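Grutine test bench -- gallery
The release fault on the hand

1 December 2023
Text: Ibrahim Danladi

The Grutine bench is where we try the arm and hand on ordinary household things before anything goes out to Vimano. Most of the work is picking up, moving across and putting down. The fault on this page concerns the putting down.

In June the hand began to hold on after it had been told to open. The controller sent the open command, the log recorded the fingers as open, and the object stayed where it was. With hard objects this hardly ever happened. With soft or stringy ones it happened often enough to stop the programme. We ran 79 grasps on soft items and the hand failed to let go in 19 of them.

The more serious matter was what the arm did next. Because the log said the hand was empty, the arm went back to its start position at full speed with the object still in its fingers. On one run a length of yarn caught on the table edge and pulled tight. Davoud Mahmoudi pressed the stop button and the arm halted. He was outside the marked area and was not hurt. The yarn was cut away with scissors once the power was off.

We found two causes. The first was in the software supplied under the name Jetance. It reported the fingers as open when the command was sent, without waiting for the position reading to come back. The second was mechanical. Loose strands were working in between the fingers near the base, and the little finger could not open fully against them. Either one could probably have gone unnoticed for a long while. Together they gave us a hand that was full and an arm that took it to be empty.

Changes made since then:

The arm now waits for the position reading from every finger before it moves off.
Return speed is reduced on all runs with yarn, rope or cloth.
The hand is checked for trapped fibres at the start of each session and again at the midday break.
The stop button has been moved to the operator's side of the bench -- it used to be on the wall.

Osagie, who supply our spare parts, have sent a closer-fitting cover for the finger bases. It has not been fitted yet. Results will be added here when we have them.

Work on the soft items: the hand closed on a tangled bundle of strands, with the yellow plush toy behind it on the grid-patterned cloth.
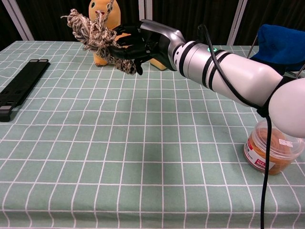
Can the operator pull a trapped object free while the arm is stopped?

Only after the power has been switched off at the main switch. The stop button halts the arm but leaves the fingers gripping, and they may move again when the stop is reset. Once the power is off, cut the strands or ease the fingers open one at a time.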